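From the bench: fingers, fingers and more fingers

G'day all. A longer one from me this month, as I've finally got stuck into the soft finger comparison I kept promising (and kept putting off until the good table was free).

For anyone who missed the September newsletter, we're trying to pick one finger design for the hand-held grippers before we order in bulk. There are two in the running. The Stakari is the stiffer of the pair and comes in a tougher blend, and the Ruvov has the deeper ribs and folds around things a lot more readily. I've been living with the Ruvov set lately, in the magenta, and I've grown very fond of the colour!

Round objects are where I wanted to start. A 500 mL water bottle sounds like the easiest thing in the world to pick up, but a thin-walled one will dent if you look at it sideways, and once it's dented the next grip is a different test altogether. My routine is 20 grasps per bottle, low down near the base, then 20 more up at the shoulder, and a fresh bottle whenever the old one starts to look sad. Mugs and cups come after that, then flat stuff, which I'm dreading a bit. 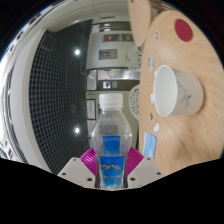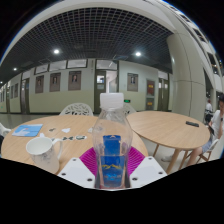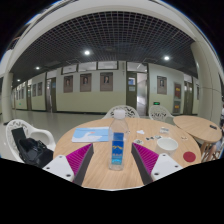
Bottle work with the gripper fingers: gripped in the first two, fingers open either side of it in the last.

So, what do I reckon so far? The low grasp is lovely. The ribs give before the plastic does, and I can be quite lazy with my approach angle and still come away with the bottle upright. The shoulder grasp I'm less sold on. The taper wants to squirt the bottle downwards, and I lost a few of them before I learned to ease off the trigger. The Stakari fingers held the shoulder better on my first run, but they also left creases in two bottles, so call that one a draw for now.

The camera gave me more grief than the fingers did. We're using the wide fisheye lens on the handle and I do like how much of the room it takes in - you can work out where you are from the ceiling alone - but things shrink quickly as you back away from them. Aleksandra Kurek has lent me the Sadowski lens, with its narrower view, and I'll give that a go on Thursday with the same objects and the same table. My guess is we'll miss the wide one the moment we try anything with two tables in it.

A quick word on wear, as a few of you asked. The Orkomier rig in the workshop has been opening and closing a spare pair of fingers, and at 1000 cycles I could find one tiny split at the root of a rib and nothing else. I'll leave it running and have another look before the next issue. If you've got a set at home, check that same spot with a torch, and check your mounting screws while you're there (mine had worked loose, which explained a rattle I'd been blaming on the trigger).

I still need a decent spread of objects for the next round. Lids, soft packets, odd-shaped mugs, anything under 50 cents at the op shop. Drop them in the tub beside my desk with your name on if you want them back, and please rinse out the yoghurt pots first!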